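Saturday at the Mornthorpe open day, and I got there early enough to grab a coffee before the first tour. I'd signed up for the session on good practice around small robot arms, run by Živko Kneževič from Curkero, and I figured I'd be half asleep by the second slide. Nope! There were hardly any slides.

He took us straight to the benches and talked through the house rules there. The one he cares about most is the hands rule: if the arms have power, your hands stay out of the enclosure, even to grab a bottle cap. You hit stop, you wait for the lights on the boards to go dark, and then you reach in. Somebody asked if that wasn't a bit much for arms this small, and he said a pinched finger is a pinched finger (fair enough).

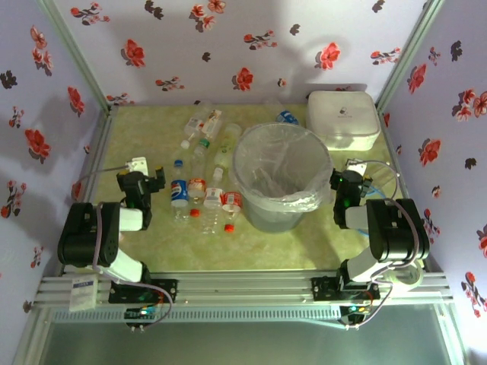 *Issue 15, p. 30*

The job on this bench is bottle sorting, with two arms on one rail and a lined wastebasket between them and the back wall. I loved the flowery wallpaper! The rules for the task fit on one sheet. Loose caps get counted in before a run and counted out after it, and every label, crumpled or not, gets written down on the setup sheet. Cables have to be checked by hand along the full length of both arms, with the power off, every 30 minutes. I asked who really does that, and he pulled out a clipboard full of initials.

We also got into a friendly argument about shared space. The woman next to me, from Pelard, wanted a fixed line down the middle that neither arm may cross. Živko prefers letting one arm go first while the other holds still, and he says it's easier to check afterward. I'm with Pelard on this one, but I could be talked out of it.

Next stop was the Szczepańska room for the labeling demo, and the line was out the door, so I went and found lunch. They're doing the tour again in April and I've already put my name down.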